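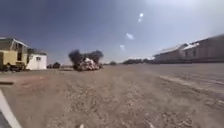
Surfacing an open lot: notes for the June talk

Slide 1. Say who I am, thank Lucía Aranda for the invite. Half an hour including questions, so 30 minutes, keep moving.

Slide 2. The ground as we have it at Gosero. Packed dirt with loose gravel on top. Mention the tyre ruts. Vehicles follow each other's lines, so the grooves get deeper and hold water after rain. Ask who in the room has a yard like this.

The yellow building and the small white shed stay where they are. Any new levels have to work to those, and water must run away from the walls. Say this twice, it gets missed.

Slide 3. Options.
Leave it and regrade twice a year. Cheapest.
Scrape, add crushed stone, roll it. Natnael Workneh prefers this one and so do I.
Concrete by the buildings only, stone for the rest. Price from Bridon still to come.

Slide 4. Fall. We are aiming for 2 per cent across the lot. Draw it on the board, people don't picture it from the number.

Slide 5. Order of work. Clear the equipment from the front of the yellow building first. Pick off loose rubbish and any large stones. Mark the vehicle route. Scrape, then roll in 3 passes, then check levels again before any stone comes in.

Dust: water the route in dry weather, early morning is best.

Questions. If someone asks about drains, pass to Natnael. Leave the Escobar quote out unless asked.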